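Handout 7: The Wukeck hand-held gripper kit, and is it worth the money?

Notes by Saskia Merrick, January 2022

We spent last session on what a gripper is for, so today I want to look at one you can buy. The Wukeck kit comes as a pair, one for each hand, and Alwood will hire you a set for 15 days if you don't fancy buying. I've had ours since September and I like it a lot — with a few grumbles, which I'll get to!

Start with the fingers. Each pad has two small holes in its face, and the inner side feels rubbery with a bit of a ridge to it. Cloth is a proper test of that, so I went straight for a mesh zip bag.

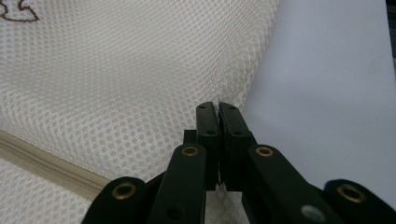

Fig. 1. Finger pads close to the edge of the mesh, brass eyelets on the linkage.

Have a look at how slim the pads are at the tip. Slim is lovely for getting at a fold of fabric, less lovely if you want to hold something heavy (Yannick disagrees with me on this, ask him). The bag is a nice awkward job because you've got soft mesh, smooth cloth and a zip all in one go, and you really do need both hands. 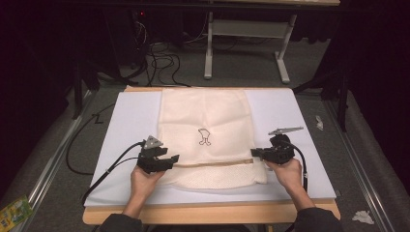 Photo: Teodoro Sarmiento / Salazar workshop

Now the grumbles. Cables first: I'm forever nudging them aside with my elbow, and I'd pay extra for a longer pair. The manual is 36 pages and the bit on setting up is on page 13, goodness knows why. My wrists get tired after a while too.

For next time, read the setup pages and write me a paragraph on which you'd choose, hire or buy, for a small lab.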